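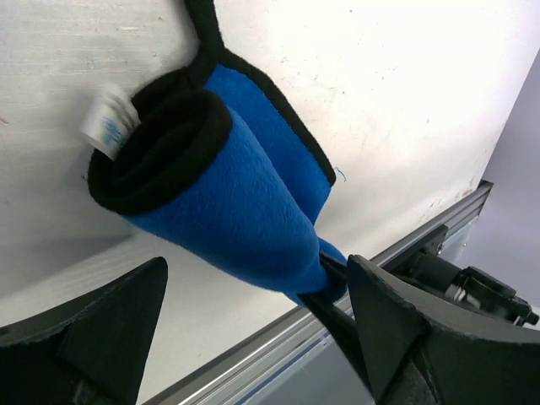 What is the best way to put away a fleece blanket? Roll it from one short end, keep the edges even, and stop before it gets so tight that the binding starts to buckle.

Print this article | E-mail this article

Most homes have at least one fleece throw that never goes back on the shelf the way it came off. Mavis Pettigrew has sold and mended blankets in Groltcombe for years, and she rolls nearly everything.

"A folded fleece slides," she says. "You pull out the bottom one and the whole stack lands on your feet. Rolls stay where you put them."

Her method takes a minute. Lay the blanket on a table, smooth it with the flat of your hand and fold it lengthwise until it is as wide as the shelf is deep. Start the roll at the end without the strap, if it has one. Pull the cloth toward you every turn or two. Bound edges are thicker than the fleece between them, so the ends of the roll build up faster than the middle. Ease off when that happens.

A blue fleece with black binding shows a good roll well, with the dark edge winding around itself at the open end. The care label sits right at that end too, and Pettigrew likes it there because she can read it without undoing anything.

Loose threads should be snipped close to the binding. Pulling one can open a whole run of stitching. She keeps small scissors in the blanket drawer at her shop, along with 3 reels of black thread.

Weight matters less than people think. A 200-gram fleece and a 290-gram fleece roll the same way, though the heavier one wants a wider shelf. At the Plerkeren guesthouse, where she helped set up the linen room last March, the spare throws stand on end in crates from Utside, a storage shop in Hamdan.

Wash fleece cool and skip the softener. Let it dry all the way through before rolling. If it has a strap, wrap it once around the middle and leave some slack.

READER COMMENTS

denholm_k: Tried standing them on end. Works fine in a deep drawer.

Rosa T.: What about the big ones? Mine is king size and I can't get it even.

Pat in Groltcombe: Rosa, fold it in thirds first and do it on the floor.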